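How to pack a kitchen without losing a fortnight

Filed under: Moving house

Leave the kitchen until last, people say, as you need it right up to the end. Those people have never met the cupboard above the fridge. I have moved five times, twice within the same postcode, and on every occasion the bedrooms were boxed by teatime while the kitchen carried on producing objects like a magician's sleeve. Start it first, finish it last, and accept that there will be a whisk left over.

These steps are for an ordinary kitchen in an ordinary flat or house. If you own a fish kettle, add an hour.

What you need

Double-walled boxes, small ones. The temptation is to buy large boxes as they look like better value, and then you fill one with casserole dishes and it becomes part of the building. I buy mine from Naqvi Packaging on the ring road, who sell them in flat bundles and will take back any you don't use, provided you haven't written CUTLERY on them.

Plain white paper. Newspaper is free, but the ink comes off on the plates and you will be washing up in a strange sink on the first night.

Tape. I use Cistix, the brown one. The clear one is quieter but you can never find the end.

A fat marker pen. Buy two, put one somewhere safe, and buy a third when you can't remember where that was.

A clear table, or a stretch of worktop that you are prepared to do without for a while.

Step 1: Stop shopping

Three weeks before the move, stop buying food that comes in jars. Cook downwards through the cupboards. You will eat some odd dinners, and you will learn that you own four bags of pearl barley, all open. The freezer comes first, as the removal firm won't take it full. Rorkimar, who did my last move, sent a leaflet saying freezers must be empty, defrosted and dry, with "dry" underlined by hand. I assume there was an incident.

Spices older than your present job can go. So can the baking powder, whatever you feel about it.

Step 2: Empty one cupboard at a time

One. Not the whole kitchen, however brave you feel after coffee. Take everything out of a single cupboard or drawer and spread it on the table so that nothing is stacked on anything else. A pile hides things, and the things it hides are the ones you ought to be deciding about. Pans go open side up so you can see what state they're in. Utensils lie flat. If the children have been using the low drawer as a toy box, what comes out of it goes on the table too, and gets sorted along with the rest.

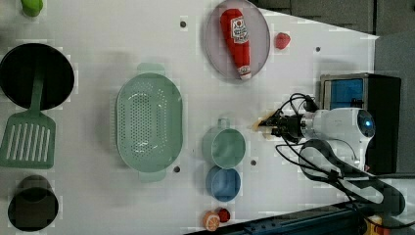
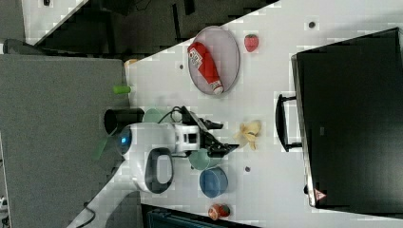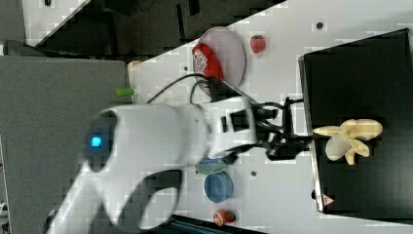 Now make your decisions, and make them quickly. Pick a thing up and ask when you last used it. If you know, it's coming with you. If you have to tell a story ("well, we had that barbecue"), it isn't. I allow myself one sentimental exception per cupboard, and this is how a jelly mould shaped like a hare has now lived at five addresses without ever meeting any jelly.

You want four groups: pack now, pack last, give away, and bin. There's a fifth group, called "I'll just put this back for the moment", and it must be resisted. Everything in it will still be there on the morning of the move, when you'll end up carrying it to the car in a washing-up bowl.

Get the give-away things out of the house the same day if you can. A charity bag standing in the hall gets rummaged through, mostly by you.

Step 3: Pans

Pans are easy and make you feel competent, so do them first. Nest them largest to smallest with a sheet of paper between each. Non-stick ones want two sheets, or an old tea towel, which needed packing anyway. Lids go in upright down the side of the box, like records. Don't tape the lids to the pans. The tape lets go of the lid quite cheerfully and leaves its glue behind for you to keep.

Long handles should all point the same way. When the box is half full, lift it. If you made a noise, it's full. Top it up with tea towels, oven gloves or plastic tubs and close it there.

Step 4: Plates

Plates travel on their edges. This looks wrong and I argued with it for years, usually while sweeping up. A plate lying flat takes the weight of every plate above it, while one on its edge only has itself to worry about. Put a thick pad of scrunched paper in the bottom of the box, wrap each plate, stand them in a row, and stuff the gaps until nothing shifts when you rock the box.

Bowls can be nested in threes with paper between, also on their sides. Don't go higher than three. Serving dishes get a box to themselves, along with whichever gravy boat came from whichever aunt.

Step 5: Glasses and mugs

Fill each glass with a little paper, then roll it in a sheet from corner to corner, tucking in the ends as you go. You'll be slow at first and then alarmingly good. Heavy tumblers at the bottom, wine glasses at the top and upright, nothing on top of the wine glasses at all.

Mugs are tougher than they look, but handles aren't. Wrap the handle first, then the mug. You should also take this chance to part with the ones that came free with something.

Step 6: Knives and other hazards

Lay each knife along a strip of cardboard, fold the card over the blade, and tape it shut along its whole length. Bundle the bundles. Write SHARP on all six sides of the box, including the bottom, as it will be the bottom that faces you when you unpack. Graters and the blade from the food processor count as knives. I didn't use to think so.

Loose cutlery can stay in its tray. Wrap the entire tray in cling film, round and round, until it looks like something from a pyramid, and pack it flat.

Step 7: Write on the boxes

On the side, never only on the top. The top vanishes the moment another box lands on it. Write the room it's going to and what's in it, in words you'll understand when tired. On my move to Valtholm I labelled a box "misc 2". There was no "misc 1". I opened it in October, eight months later, and found the tin opener.

Step 8: The last box

This one travels with you and doesn't go on the van. Kettle, mugs, tea, a saucepan, a frying pan, a spatula, one sharp knife (wrapped), plates and forks for however many of you there are, washing-up liquid, a cloth, a tin opener, kitchen roll, bin bags. Milk if the journey's short. Tape it up only after the last cup of tea, and put it in the passenger footwell, where it can be reached before anyone starts a conversation about where the sofa is going.

A few odds and ends

Oil and vinegar bottles leak even when they promised not to. Put a square of cling film under each cap, screw it back down, and stand them in a bucket.

Fridge shelves should come out and be wrapped separately, or be taped in place with something that peels off. The fridge itself stays upright, and needs to stand for a few hours at the other end before you switch it on. Check the manual for how long, if you can find the manual. Mine was in "misc 2".

Check the inside of the oven. There's a baking tray in there.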